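Manta polar Dunel 190
Imprimir | Enviar por correo
Febrero de 2024 -- Redacción de Lombardi Descanso

Vuelve la Dunel 190, y confieso que ya tenía ganas, porque en enero se nos quedó la estantería pelada y medio correo de la tienda era para preguntar por ella. Es la manta que yo pongo en mi cama de octubre a abril, a veces sola y a veces bajo la colcha (¡soy friolera y no me escondo!). Pesa poco, abriga mucho y no se te enreda en los pies a las tres de la mañana, que para mí es media vida.

El forro polar blanco tiene ese tacto de pelito corto que invita a meter la cara, y el remate va cosido en un tono algo más gris.

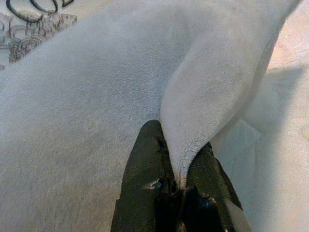 Kurkton, que compró la suya el invierno pasado, pregunta si suelta pelusa en los primeros lavados. Pues un poco en el primero, sí. Yo la lavo sola, a 40 grados como mucho, con poco jabón y nada de suavizante, que apelmaza el pelo. Secadora no, por favor -- tendida a la sombra en una noche está lista.

Medidas: 190 cm de ancho. Para cama individual cae generosa por los lados; en una de matrimonio queda justita, así que si dormís dos y uno tira, mirad mejor la Prarkbridge, que es más ancha y algo más gordita. El precio es de 42 euros y el envío va aparte.

¿Y debajo? Me lo preguntáis mucho. Con un colchón acolchado yo pongo bajera de algodón, sábana fina y la manta encima, sin más capas. Si usáis funda impermeable, elegid una que transpire, porque el polar guarda bastante calor y con plástico debajo se suda. 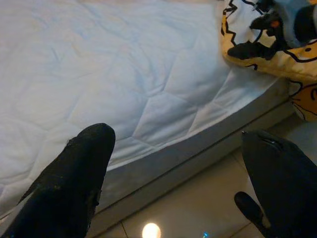

Colchón blanco acolchado, sin vestir.

Se puede devolver sin lavar y con la etiqueta puesta. Para el cambio de color escribidnos antes, que del gris nos quedan pocas.

Artículos relacionados
Manta Prarkbridge doble cara
Bajera de algodón Lombardi
Funda transpirable Dunel
Cojín polar Dunel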